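Kirkstead Footpaths and Riverside Project
Progress report to the Dellotness Fund, second half-year

Prepared by Abílio Carrilho, project manager

Work on the riverside path has gone mostly to plan. The stretch between the old ford and Pascual Lane was finished in June, including drainage on the uphill side and a new surface of rolled stone. Two of the three footbridges have been repaired. The third needs new abutments, and we are waiting for the structural drawings from Rogelio Sarmiento before we order timber.

Spending in the period came to £3,256 under budget. Most of this is the third footbridge, and we expect to spend it before the end of the grant. The hire of the small digger cost more than planned after the bank slipped near the ford and we kept the machine for 16 extra days.
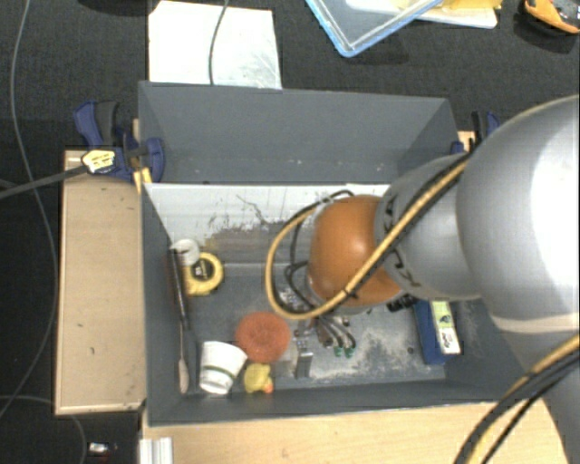 Will the path stay open over the winter?

The finished stretch will stay open all winter, but the section beyond Pascual Lane will be closed while the third bridge is rebuilt. Walkers will be sent along the field edge, by agreement with the farmer, Yasir Warraich. Signs are already up at both ends.

Seven landowners have now signed access agreements. One is still outstanding, for the strip beside the sluice. Eduardo Evangelista has met the owner's agent twice and a revised draft was sent last month. The main point left to settle is who repairs the gate.

Ronaldo Enriquez led the planting along the lower bank. The willow has taken well. The hawthorn has done less well on the stony ground and we will replace the gaps with blackthorn.

In the next period we plan to order the bridge timber, sign the last agreement and put up the map boards. We ask the Fund to let us move the underspend into the next half-year under the same budget heading.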